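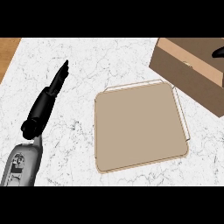 My aunt's kitchen counters were the first thing I ever tried to buy secondhand, and I learned most of what I know about stone from getting that wrong. People ask me about it a lot, so I'm putting it in one thread. Start with the pattern. White marble with thin gray and charcoal veins, branching all over the slab like this, is the look most people have in mind when they say "marble," and it is also the look most often copied.

1/ Marble is mostly calcite. Acid eats it. Lemon juice, vinegar, wine and tomato sauce all leave dull spots called etches. An etch is damage to the surface, so you can't wash it off. A stain is color that has soaked in. Different problem, different fix.

2/ Sealer helps with stains. It does very little for etches. I had a seller in Bernstead tell me his slab was "sealed against everything." I asked to put a drop of vinegar on the underside and he said no. I went home.

3/ If the seller lets you, do test the underside. One drop, five minutes, wipe it off. Real marble will go dull there. Quartzite won't. Engineered quartz won't either.

4/ Look at the veins along a cut edge. In natural stone they usually carry on down through the thickness. In a lot of printed products they stop at the top.

5/ Ask how it was taken out. Slabs break at the sink cutout more than anywhere else — that narrow strip in front of the bowl is the weak point. Carry them on edge, never flat.

6/ Prices. I paid $2,409 for my second set, which came out of a house in Miltness built in 1989. Cutting and fitting were extra. A new slab in the same stone was quoted at $2,723 before any cutting, so the savings were smaller than I'd hoped.

7/ The fitter was Chandrasekhar Menon, at Pisharody. He told me to measure my cabinets before looking at any slab, and to take the tape with me. I had done neither the first time. The first set was two inches short on the long run and I ended up using it in the laundry room.

8/ Honed or polished? Polished shows etches more. Honed shows oily fingerprints more. I went with honed and wipe it down at night with dish soap and water.

9/ Don't use bathroom spray on it. Many of them are acidic. Read the back of the bottle.

10/ For oil stains, baking soda and water mixed to a paste, plastic wrap on top, leave it up to 48 hours. I've had to do it twice on the same spot by the stove.

11/ Someone asked about the salvage yard. It's Tornico, off the county road. They get most of their stone in July, when people are remodeling. Call before you drive out — they don't hold pieces without a deposit.

12/ Next thread will be on sinks. I have a cast iron one in the garage and haven't decided if I'm keeping it.

Related posts
Measuring cabinets that aren't square
What a salvage yard deposit covers
Butcher block after six years
Laundry room counters from leftovers

Contact | Copyright, all rights reserved | Back to top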